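"Show Me the Fifty-First Run"

Gerrit Engelbrecht writes planning software for two-armed robots, and he is tired of being asked whether it works. "Works at what?" he says. "People want a yes. I can give them a log file."

His employer, Uniston, sells a planner called Troltard. The company's pitch is that Troltard can watch a cluttered table, decide which arm should take which object, and keep the two arms out of each other's way without a person writing rules for it. I have heard that pitch from other firms, so I asked him what happens when both arms want the same thing.

"One of them waits," he said. "Sometimes both of them wait." He let that sit for a moment – he seemed to enjoy it more than his marketing people would.
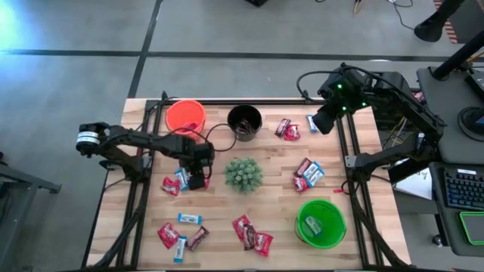

TOIVONEN, June

The test is sorting candy by wrapper color into round bins, red to red and so on, with a succulent-like plant in the middle of the table to get in the way. I told Engelbrecht it looked like a demo built to be easy. He didn't argue much. The colors are strong and the bins don't move.

"The plant is the hard part," he said. "Vision gives me a green blob. The planner has to guess how much room to leave, and if it guesses big, the arms take the long way around all day."

Uniston's brochure says 50 clean runs in a row. I asked who decided what clean meant. Zodwa Mtshali, who handles the perception code, answered that one. "We did," she said. "A run is clean if nobody touches the stop button. A candy can get dropped and picked up again, and that's still clean." That is a generous rule, and it isn't in the brochure.

She was just as plain about training. The color model learned from 900 labeled pictures, all taken under the same lights. Would it hold up near a window in the afternoon? "I'd expect it to get worse. I don't have a number for you."

The logging tool, Flestonero, impressed me more. It records why the planner picked one arm over the other, and you can read it without a degree. Engelbrecht pulled up a stall that had lasted roughly 3 seconds and scrolled to the line where each arm had given way to the other.

"We fixed that one with a coin flip," he said. I asked if he was joking. He wasn't.

So is it planning, or is it a pile of patches? Mtshali laughed. Engelbrecht said he'd stopped caring what it was called, and that he would like to try it with bins that move. Neither of them would tell me when.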